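Workshop notebook, Jollell bench, Tuesday

Kettle on at half past eight, and I'm writing this up while the first glue-up sits in the clamps, as otherwise I know perfectly well that I'll forget which jar was which by dinner time. The subject, again, is hide glue, and in particular why the batch I made last week went stringy on me halfway down a cello rib. Gumaro Carrillo read my previous entry and left a very kind note in the margin suggesting I had simply cooked it too long. He may well be right (he usually is, about glue) but I wanted to see it for myself, so I've given the whole morning over to it and the Plisari viola will have to wait its turn.

I made up 4 jars last night, all from the same bag of Pekorar granules, all soaked in cold tap water with the lids on. The granules had swollen up nicely by this morning and there was no loose water sitting on top of the first two, which is how I like to see them. The other two had a bit more water on purpose. I know some people prefer to weigh everything to the gram and I do admire it, but I've always gone by the look of the swollen granules and how they slump when you tip the jar, and I'm too old to change over completely. 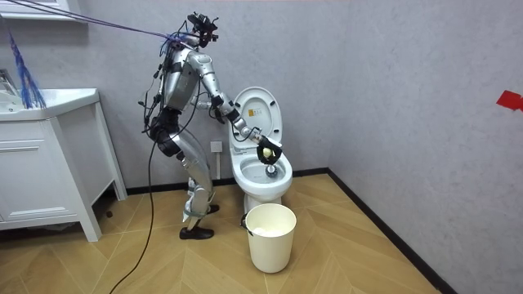 Jar one went into the water bath straight away and I kept it just warm enough that I could hold a finger in it without complaining. It ran off the brush in a thin, even line, a lovely pale honey colour, and it smelt of very little. Jar two I let get properly hot, which I have told every apprentice who ever stood at this bench not to do, and I felt quite guilty about it! It looked fine at first. After an hour it had darkened and it had that sour, stable-yard smell that gets into your jumper and follows you onto the bus.

Test joints are offcuts of spruce, planed on the same afternoon and rubbed together without clamps, apart from one pair from each jar which I did clamp for comparison. I've written the jar number on the end grain in pencil, having learned my lesson with the masking tape that fell off everything in the autumn.

Early impressions, for what they're worth before anything has had time to cure: jar one grabbed well within a minute or so of rubbing. Jar two slid about for ages and I very nearly gave up on it. Jars three and four, the wetter ones, are somewhere in between, and I rather like three for linings, where you want a moment longer to get the little pegs on. Four is too thin for anything except sizing end grain, though it would do that job beautifully and I've put it in the fridge with a label.

Leaving all the joints alone for 24 hours. I shall not be picking at them, however tempting it is when I walk past. 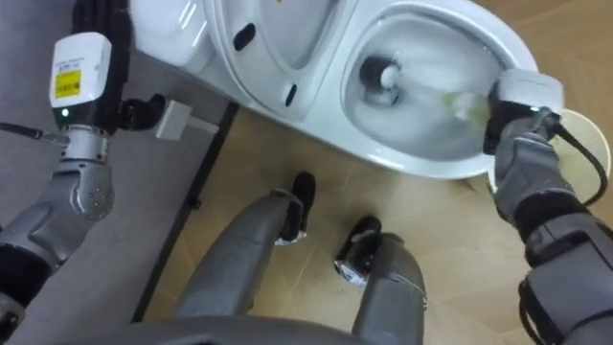
Venter, February

Brought the joints over with me in a biscuit tin and broke them this morning on the bigger vice. Jar one took wood with it on every pair, long pale splinters right across the face, and one of them gave me a real fright when it finally let go. Jar two parted cleanly along the glue line with hardly any effort, clamped or not, and the surface left behind was shiny and brittle. So Gumaro gets his point and I owe him a bun. Jar three held nearly as well as one.

Things to do: buy a better thermometer, the old one sticks at the bottom of the scale. Ask whether Pekorar still sell the smaller bag. Mix a fresh pot to jar three's wetness for the viola linings, and throw out what's left of jar two before the smell gets into the spruce.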